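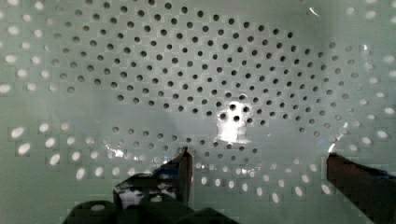
Wrist camera view of the perforated sheet, with both fingers at the bottom and the glare patch near the middle.

Home | Tutorials | Perception | Tooling | Archive

How to Keep a Hole Pattern from Wrecking Your Wrist Camera Tracker

Posted February 22, 2026 by the Kurau notebook

We use cookies to remember your reading settings. Accept | Manage

If you've ever pointed a feature tracker at a sheet full of identical holes, you already know the feeling. Every corner matches every other corner, the pose estimate hops sideways by exactly one hole, and your arm politely drives to the wrong spot. I lost most of a weekend to this in August, so I wrote down what I do now.

I'm using Tristano for the camera node and Godoy for motion, but nothing below depends on them much. You need grayscale images, a calibrated wrist camera, and a way to log the joint positions with the same clock as the images. That last part matters more than you'd think!

Step 1: Look at the raw picture first

Before you touch any settings, save one still and stare at it for a minute. In mine, the holes are nearly black across the big patch up top, but along the left and right sides the same kind of hole shows up bright white and stretched out. Then there's a plain band with no holes at all between the upper patch and the lower arc. A detector that only looks for dark circles will quietly drop both sides and tell you everything is fine.

Step 2: Mask the gripper

The fingers don't move much in the wrist view, so I make one mask per finger opening and swap them as the gripper moves. Two masks (open and closed) got me through the first version. Grow the mask a few pixels past the finger edges. My left finger has a thin bright rim that the detector adored, and a feature that rides along with the camera will tell your tracker the world has stopped moving.

Step 3: Detect blobs of both kinds

Run the blob detector twice, once for dark on light and once for light on dark, and keep the two lists separate. Here's what I have in the config:

detector.polarity = both
detector.min_circularity = 0.74
detector.max_blobs = 778
mask.source = gripper_state

The circularity setting is the one to play with. If you push it too high you lose the stretched white ovals, and if you drop it too far you start collecting every little glint on a hole rim. I landed on 0.74 after a lot of fiddling, and I wouldn't expect your number to be the same.

Cap the blob count too. I set mine at 778 because that's where my cycle time started to slip, and there's no deeper story to it.

Step 4: Throw out the glare

Mark any pixel close to full brightness, group the marked pixels, and look at the size of each group. White holes make small, tidy groups. Glare makes one big ragged one. Mine sits close to the center of the view with a few faint holes still peeking through it, and I toss those as well. Their centers get dragged around by the glow, and a bad center is worse than a missing one.

Don't reuse the glare mask on the next image. It has to be computed fresh each time, because reflections slide around when the wrist moves.

Step 5: Fit the grid before you match anything

This is the step that fixed my one-hole hops. Instead of matching single holes between images, fit a local staggered grid to the blobs and track the grid. You want two direction vectors and an offset, solved in small neighborhoods so that perspective and any curve in the sheet don't spoil the fit. Lavik has a lattice fitter that handles the offset rows if you set the row shift to one half. (The default is zero. Ask me how long that took to find.)

The grid alone still can't tell you which hole is which — it looks the same when you slide it over by one. So use the joint positions to predict how far the camera moved, and only accept a match within less than half a hole spacing of that prediction. If you're moving too fast for that to hold, slow the arm down or raise the frame rate. I run at 30 frames per second and keep the wrist slow whenever it's close to the sheet.

Step 6: Anchor to something that isn't a hole

Edges of plain areas are great for this. The curved lower border of the dark patch gives me a shape that doesn't repeat, so I fit a curve to the outermost dark blobs and use it as a slow correction on top of the grid. One warning: if that border comes from lighting in your setup, it'll wander as the camera moves. Check it by moving the wrist a known distance and comparing the curve with the grid. If the two disagree, leave the curve out and anchor to a fixed edge or a printed marker.

Step 7: Replay it before you run it

Record one slow sweep, then replay it with the Godoy output turned off and plot the tracked offset against the offset from the joints. A hop shows up as a clean stair step exactly one spacing tall. A bad clock shows up as a lag that gets worse when the arm speeds up, and you'll want to fix that in the logger before changing anything in the detector.

I still get the odd dropout when the glare patch and a finger overlap. For now the tracker just holds its last good pose for a few images and then stops the arm. I'd like to try polarity switching per blob next, with the old position as a hint, and I'll add the config to the Kurau repo when it's working.

Previous | Next | Back to Perception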